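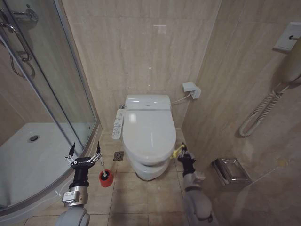 About our open days

Vestberg is a small robotics company based in Dralstead. We work on two-armed robots for household jobs, and for the past while that has mostly meant bathrooms. They're hard! Walls close in on three sides, shiny tiles, glass you can see straight through, cords and hoses hanging where an elbow wants to go. We love them for exactly those reasons, and twice a year, in January and again in early summer, we open the doors and let people come and watch.

What you'll see

The demonstration happens in a real bathroom, fully tiled in beige, with a curved glass shower in one corner and a toilet against the back wall with an electronic bidet seat. Our robot is called Semby. It has two arms, each ending in a black gripper, and it works with both of them low down near the toilet, which is where most cleaning robots we've met would rather not go. The brush holder with the red base has become a bit of a favourite with younger visitors, who like to guess which arm will go for it.

There's only room for the robot and one engineer in there, so everyone else watches on a big screen next door (tea and biscuits provided). You see the room from the robot's end of things, arms in front of you, and after five minutes most people start leaning to one side to help it along.

We run the session live, so some of it is slow. Semby may have a second go at a grip, or stop altogether while someone checks a setting. We leave those bits in, and they tend to bring out the best questions of the day.

How it started

Declan Bramwell set up the company with two friends after years of fitting bathrooms for a living. He knew how much kneeling and reaching the job involved, and he'd watched older customers struggle to keep a small room clean. The first arm was bolted to a workbench in his garage and could just about pick up a sponge. We are now a team of 14, and Declan still does the opening talk himself, usually without notes and usually running over.

The first open day was meant for neighbours on our own street. The latest brought in 154 people, including a whole class from the primary school up the road, two retired plumbers and a lady who had come in to ask for directions and stayed until closing. Adding up every open day so far, we've welcomed 2,270 visitors.

The Kostiuk Room

Our workshop next to the bathroom is known as the Kostiuk Room, and it's open too. Spare grippers are laid out on the long bench for anyone to pick up and squeeze. You can also take the controls of a practice arm and try moving a sponge from one tray to another – harder than it looks, and very good fun once you get the knack!

Coming along

Doors open at 10am and the last demonstration starts at 3pm. Entry is free. Groups of more than six should let us know beforehand so we can set aside seats by the screen. The workshop and viewing room are both on the ground floor with step-free access from the car park.

Schools can ask for a morning of their own outside the usual open days. Tell us the age of the children and whether they've done any work on robots before, and Declan will get in touch to fix a time.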